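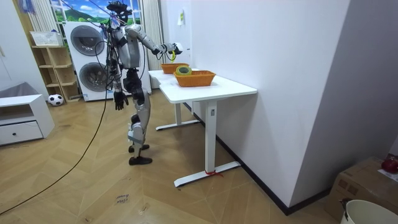 집에서 휴머노이드를 돌릴 때 먼저 부딪히는 문제는 제어 알고리즘보다 배선과 바닥이다. 공동 작업실 Trolleck이 주거용 방 하나를 작업 공간으로 바꾸며 남긴 기록도 대부분 이 두 항목에 할애돼 있다.

과제는 단순하다. 탁자 위 바구니 두 개 사이에서 작은 물건을 옮긴다. 작업실에서는 이 과제를 Illel이라고 부른다. 바구니는 주황색으로 통일했다. 흰 상판과 흰 벽을 배경으로 두면 색상값만으로 윤곽을 분리할 수 있어 인식 단계의 연산이 줄어든다. 엮어 만든 바구니는 표면의 요철 때문에 깊이값이 흔들리는데, 이 부분은 테두리 높이를 상수로 넣어 해결했다.

대상물로는 테이프 롤을 쓴다. 세워 놓으면 가운데 구멍에 손가락을 걸 수 있지만 접근 각도가 조금만 틀어져도 굴러간다. 눕히면 안정적인 대신 바구니 벽과 손등이 간섭한다. 기록에 남은 시도는 1377회이고, 실패 원인 중 가장 많은 것이 이 간섭이었다.

케이블은 위와 아래로 나눴다. 머리와 어깨에서 나온 가는 선 다발은 천장 쪽으로 올리고, 굵은 검은 선 하나는 바닥으로 뺐다. 처음에는 전부 바닥으로 내렸으나 발을 옮길 때마다 선이 발목 뒤에 걸렸다. 지금도 바닥 선은 여유 길이를 길게 잡아 곡선으로 둔다. 팽팽하게 당기면 보행 중 골반 쪽에 횡방향 하중이 걸리고, 자세 추정기가 이를 기울어짐으로 해석한다.

바닥은 헤링본 무늬의 목재다. 발바닥 접지에는 지장이 없으나 무늬가 반복돼 하향 카메라의 특징점 정합이 한 칸씩 밀리는 일이 잦았다. 보정에는 Luangrath 라이브러리를 썼고 갱신 주기는 20Hz로 낮췄다. 그 이상에서는 오차가 줄지 않고 발열만 늘었다.

탁자는 스탠딩 데스크형이다. 상판 높이를 바꾸면 어깨 관절의 가동 범위를 다시 계산해야 하므로 시험 중에는 높이를 고정한다. 팔을 앞으로 뻗은 상태에서는 무게중심이 발끝 쪽으로 이동한다. 반대쪽 팔은 몸통 옆에 내려 두고, 보상은 고관절에서만 한다. 양팔을 모두 쓰는 보상도 시험했으나 진동이 커져 철회했다.

제어 소프트웨어 Zoltance의 현재 설정 파일은 26번째 판이다. 다음 판에서는 손목 속도 제한을 18% 낮추고 바구니 간격을 넓힌다. 보행과 파지를 한 동작으로 묶는 작업은 그 뒤로 미뤄졌다.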